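Hustik (task sequencing software)

Hustik is a program that tells two robot arms what to do next, and which of them should do it. I've looked after this page of our lab encyclopedia since Luzius Zürcher handed it over to me, and I've used Hustik most working days, so please read it as the account of a fond user (with the odd grumble thrown in). It sits between the camera software, which is called Julby, and the motion planner, which is called Hidayat. People mix the three up constantly, me included!

Origins

Luzius wrote the first version over one long May, mainly to stop two arms trying to reach for the same thing. It was a single file and it had a great many "if" lines in it. Benedikt Aigner threw most of them out and put in the behaviour tree we still have, and Rosalie Frei added the part that lets you pause a run, move something by hand and carry on. The name comes from a folder on Luzius's old laptop and I have never got a better explanation out of him.

How it works

A behaviour tree is a sort of to-do list that branches. Hustik starts at the top, asks a question (is there a plate within reach of the right arm?), and goes down one branch or another depending on the answer. It does this 8 times a second, so if a cup rolls over halfway through a job the tree simply gives a different answer on its next pass and the arms change their minds. I love watching this happen. The motors are on a far quicker loop of their own and Hustik never touches them.

Every object gets a short record with its kind, where it is, which way up it is and how sure Julby is about all that. Dishes are the job we use most for trying things out, as they come in awkward shapes and crowd together once they're in a rack.

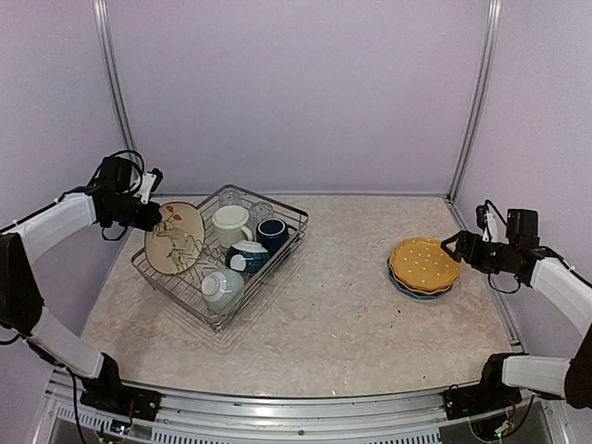
Dish task: the right gripper at the edge of the plate stack, the left above the rack.

Sharing the table

Each arm has to claim a patch of table before it may move there. The patches are called zones, and a zone can have only one owner at a time. With the rack on one side and the stack on the other it's easy enough, you give one to each arm and off they go. The fun begins when a plate has to travel from the stack to the rack, and there are two ways of doing it. Either the right arm carries it the whole way and the left arm backs off, or the two meet in the middle and pass it across. Hustik asks Hidayat for the cost of both and takes the cheaper. In practice it picks the carry far more often than I would, and Benedikt and I have been arguing over the cost settings for ages.

If both arms want the same zone, the one already holding something wins. If neither is holding anything, the one that asked first wins. Anselmo Camargo found a case where they could each wait for the other for ever, and there's now a timeout of 4 seconds, after which the left arm gives way. Why the left? It had to be one of them!

Grips and checks

Hustik doesn't work out finger positions. It asks for a type of grip by name, such as "rim", "edge" or "handle", and the grip library fills in the rest. Rim is for things standing up with their top edge free, which suits a plate in a rack nicely. Edge is for a plate lying flat, and it's the harder of the two, because the fingers have to find the lip of the top plate and leave the one underneath alone.

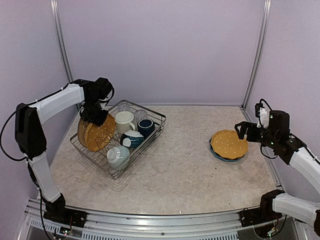
Left gripper closed on the rim of an upright plate; right gripper open above the stack.

After any grip there is a check. The software compares how far the fingers closed with how far they ought to have closed, and if the numbers disagree the tree goes to its "retry" branch. It gets 2 goes, then it stops and puts a message on the screen. Clear glasses are the usual culprits on the Julby side, with the confidence score wandering up and down while the glass just sits there.

Tooling

The viewer draws the tree as it runs and colours in whichever branch is live, and you can scrub back through a finished run to see what the software believed at any moment. Beatrice Wanyama wrote it, and I'd say it has saved me more hours than the rest of the package put together. Logs are plain text. The zone map can be edited by dragging corners about, though do save before you restart (I've lost a whole afternoon's map that way, and so has Rosalie).

Versions

The current release came out in July 2018 and brought in named grips and the new viewer. Older trees still load, but any that used raw finger widths will give a warning and need tidying by hand. Support for Indier, the simulator, is in the test branch and works for one arm at a time.

See also: Julby; Hidayat; Zone map; Grip library; Indier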